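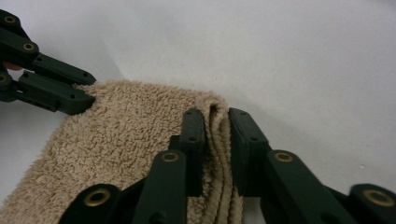 Towels: what is worth doing and what isn't

Most advice about towels is written by people who want to sell you something to put in the drawer of the washing machine. I have been reading it for years, trying a fair amount of it, and I throw most of it out. What follows is what survived, plus a few things I am still unsure of and have marked as such. It covers ordinary cotton terry, the looped sort. Waffle, linen and microfibre behave differently and I don't use them enough to have an opinion.

Last gone over 2nd November, when I took out the section on tennis balls.

New towels

Wash them before use. This one is true. A new towel often comes with a finish on it that makes it feel lovely in the shop and push water about your back at home. One wash may do it, two is more usual, and a dark one should go in on its own or with things you don't mind turning grey.

You will be told to soak new towels overnight in salt water to set the colour. I tried it with a pair of navy hand towels from Trureline, one soaked and one not, and washed them separately afterwards with a white flannel each. Both flannels came out the same dingy blue. Modern dye is either fixed at the factory or it isn't. Keep the salt for the potatoes.

Fluff in the first few washes is normal. If you are still cleaning out handfuls of it by the sixth or seventh, it's a poor towel and no amount of vinegar will fix it.

Washing

Too much detergent is the real trouble in most airing cupboards. Terry is thick, it holds on to whatever is in the water, and a machine on a short cycle can't rinse it properly. Use a bit less than the packet says for a normal load, then look through the door at the last rinse. Suds mean you used too much. If you live in a hard water area you may need the full amount, so go by the rinse and ignore the measuring cap.

Don't cram the drum. Towels need to be able to fall over each other. I do four bath towels at a time and would rather run the machine twice.

Temperature is where everyone argues. I wash at 40 most weeks and hotter when there's been illness in the house or a smell I don't like. The weekly boil wash my mother swore by was hard on the edges, and the hems always went long before the middle did. Check the label before going very hot with anything coloured.

Fabric softener: leave it out. It coats the loops and makes them slippery, so the towel feels softer and dries you less well. I was doubtful about this because it gets repeated so often without anyone having tested it, so I stopped using it on half our towels in April and carried on with the other half. By midsummer I could pick out the softener ones blindfold. They felt nicer in the hand and were noticeably worse after a bath. If you like the feel better than the drying, carry on, they're your towels.

Vinegar and bicarbonate

The internet's favourite pair. Put them in together and they mostly cancel each other out. You get a fizz and then some slightly salty water. I can't find any good in it at all.

Vinegar by itself, a small cup of the plain white sort in the rinse, does seem to help with towels that have gone stiff from hard water. I say seem. I've done it perhaps a dozen times and thought it helped on most of them. Some machine makers warn against it because of the rubber seals, so I wouldn't make it a habit, and never use it anywhere near bleach.

Bicarb by itself I have no strong view on. It may take the edge off a smell. So does a hotter wash.

Smells

A towel that smells fine dry and sour the moment it gets damp hasn't been properly clean for some time. Perfume beads will hide it until you next have a shower. What has worked here:

One hot wash, as hot as the label allows, with a powder containing oxygen bleach (whites and fast colours only).
A second wash straight after with nothing in the drawer.
Drying completely, the same day, outside if at all possible.

Then look at where it hangs. If it's on a hook behind the bathroom door, folded over on itself, it will be sour again in a fortnight. A rail is better than a hook. Two rails are better than one. Leaving the bathroom window open for a while after a shower costs nothing and does more than anything in a bottle.

Do the machine too. Wipe the seal, pull out the drawer and look at the underside of it, then run it empty and hot. I had been blaming the towels for months when the drawer housing was black.

Drying

Shake each towel hard before it goes on the line, holding it by the short edge, and again when it comes off. It lifts the pile. This sounds like one of those things people say, but try it with two from the same load and feel the difference.

Line drying makes them crisp. Some people like a crisp towel. If you don't, finish them in the tumble dryer for ten minutes, or dry them outside on a day with some wind. A still, hot day gives you cardboard.

Dryer balls. I have owned the wool ones and the spiky plastic ones. The claim on the plastic ones was a big saving in drying time. I timed 18 loads with and without, as near as I could match them, and the difference was smaller than the difference between one load and the next. The wool ones possibly stop the towels wrapping round each other. I lost two of them inside a duvet cover and haven't replaced them.

Don't iron terry. It flattens the loops and there's no reason to be doing it.

Snags and pulled loops

Snip it. Don't tug it. Terry loops are held in by the weave on either side and a loop cut level with the others won't run the way a pulled thread in a jumper will. Small sharp scissors, good light. If you pull, you get a bald line across the towel as the loops on either side are dragged out to feed it.

Zips, hooks and those little rough fastening tabs are what cause most of it. Close them or wash them separately.

A frayed edge is worth a row of zigzag stitch if you have a machine out already. I wouldn't get one out specially.

Folding

There's a great deal of nonsense about folding. The hotel fold, the spa roll, the thing with the tucked corner. They all unfold into the same towel. The only questions worth asking are whether it fits the shelf and whether you can take one without the pile coming down.

For a shelf deeper than it is wide: fold in half the long way, then in thirds. Put them in with the rounded fold facing you, so you can grip one and slide it out.

For a narrow shelf or a basket: thirds the long way, then roll from one end. Rolls take up more room than flat folds, whatever you've read, but they stand on end in a basket and you can see what you've got.

A towel is 70 cm wide or thereabouts if it's a standard bath size, so measure the shelf before you decide. I spent a whole winter fighting a cupboard that wanted quarters, and had been folding in thirds because a magazine said so.

Thick towels fight back. You fold them and the layers bunch up at the crease and spring open. Smooth each layer flat with your forearm before making the next fold, and make the folds looser than you'd like. Pressing down hard only makes it slump sideways later.

Put the clean ones at the bottom or the back. Otherwise the same three get all the wear.

Buying

Weight is given in grams per square metre and more is supposed to be better. It's thicker, certainly. It is also slower to dry, heavier on the line and takes up twice the cupboard. I have a bath sheet from Plelcombe with 823 printed on the label, and in a house without a tumble dryer it would be damp until spring. The 644 ones from the same shop are as much towel as anybody needs, and I suspect something lighter still would do for children and for anyone with a small bathroom.

Thread count means next to nothing on terry. "Egyptian" on the label doesn't tell you much by itself either. Turn the towel over, push the loops apart with your thumb and see how much bare backing there is. Close, even loops will last. Then look at the hem: two rows of stitching, corners turned in neatly. I've had cheap ones from Bornham outlast dear ones from Peltonen purely on the hems.

Plain beiges and greys are forgiving, but they show foundation and fake tan. White can be bleached. Anything dark shows fluff and toothpaste — which I knew, and bought anyway.

Old towels

Keep a few for the dog, the car, the floor under the washing machine and the day the boiler leaks. A few. I had a whole shelf of them at one point. Many animal rescues will take old towels but ask first, as some are swamped with them.

Cut up for cleaning cloths they shed like mad unless you hem them. An old flannel is better for that, being hemmed already. Hand towels cut in half and turned over on the cut side make decent floor cloths, and wear out in a year or so.

Things I've dropped from this page

Freezing towels to kill the smell. They came out cold and smelling.
Tennis balls in the dryer. Same result as the dryer balls, with a noise.
Aspirin in the wash to whiten. Couldn't see a difference on three tries.
Lemon juice. Sticky, and expensive for what it is.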